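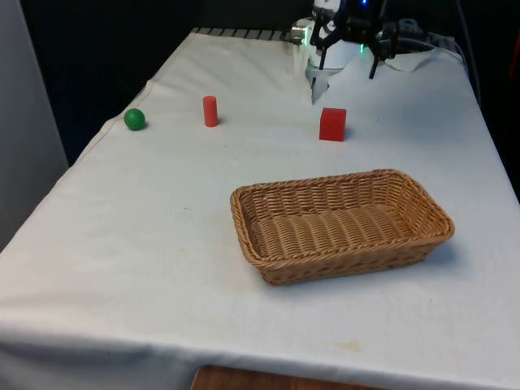
Red cube, red cylinder, green ball and wicker basket on a white cloth.

About Bovdale

Bovdale is an independent game development studio. We make turn-based and simulation games for PC and maintain the engine they run on. The company was set up by two programmers who had worked on level streaming tools and wanted to build smaller games with longer support periods. Seven people now work here full time. Contractors are used for music, translation and console certification.

What we make

Our released title is Clesik, a single-player game about running a canal freight network. The map is generated from a seed number, and every boat, lock and warehouse is simulated at a fixed tick rate whether or not it is on screen. A full campaign uses 200 map regions. Players can export a seed and a list of inputs as a text file, and another copy of the game running the same version will reproduce the session.

The current project is Phuthong, a tactics game for one or two players set in a river delta. Water level changes each turn according to a tide table that both sides can read in advance. Units have no random hit chance. Damage is set by height, facing and current, and the interface shows the result before an order is confirmed. Phuthong is in closed testing. Builds go to testers at the end of each sprint, and the change list is posted with the build.

We do not take on work-for-hire projects at present. We do license parts of our toolset, as described below.

Technology

Both games run on Tidora, our in-house engine. Tidora is written in C++ with a small scripting layer for game rules. The simulation and the renderer run on separate threads and exchange data through read-only snapshots. The renderer never writes to game state. Most of the design follows from that rule, including the save format, the replay system and the way we handle mods.

Simulation code uses fixed-point math. Floating point is allowed in rendering, audio and interface code. All random numbers used by the simulation come from named streams, so adding a new random event to one system does not shift the results in another.

Each change to the main branch starts an automated run of 3063 recorded sessions. The run compares a state hash at every tick against the stored value. If a hash differs, the change is held until the author marks the difference as intended or fixes it. Sessions come from internal play, from testers and from bug reports where the player has agreed to let us keep the file.

The replay recorder and the hash comparison tool are available to other studios under a paid source license. The level editor ships free with Clesik and will ship with Phuthong.

How we work

Development is split into sprints with a playable build at the end of each. Design documents are kept in the same repository as the code and go through the same review. A feature that changes simulation results needs a written description of the old behavior and the new behavior before it is merged.

The office has one shared room for programming and design, a sound booth and a test room with machines at the minimum supported specification. Remote work is available for all roles. Core hours are 10 a.m. to 3 p.m. local time, and meetings are kept inside them.

We do not schedule overtime before a release. If a milestone cannot be met, we cut scope or move the date, and the public roadmap is updated.

Support and updates

Clesik receives bug fixes and balance patches. Save files from any earlier release version can be loaded in the current one. Replays are tied to the version that made them, and old versions stay available as optional branches in the store client. The last balance patch came out in June and changed warehouse fees and lock queue priority.

Mods are supported through plain text data files and scripts. Scripts have no network access and can read files only from their own folder. Mod authors keep the rights to their work and may accept donations.

Crash reports are sent only if the player turns them on. A report contains the call stack, graphics driver version, game version and last autosave. It does not contain account names or chat logs.

Contact

For technical support, use the form in the game's main menu, which attaches the log file. For press keys, source licensing and job applications, use the contact form on this site and choose the matching subject line. Applications for programming roles should include a code sample that compiles.

Page last updated: 2025-07-16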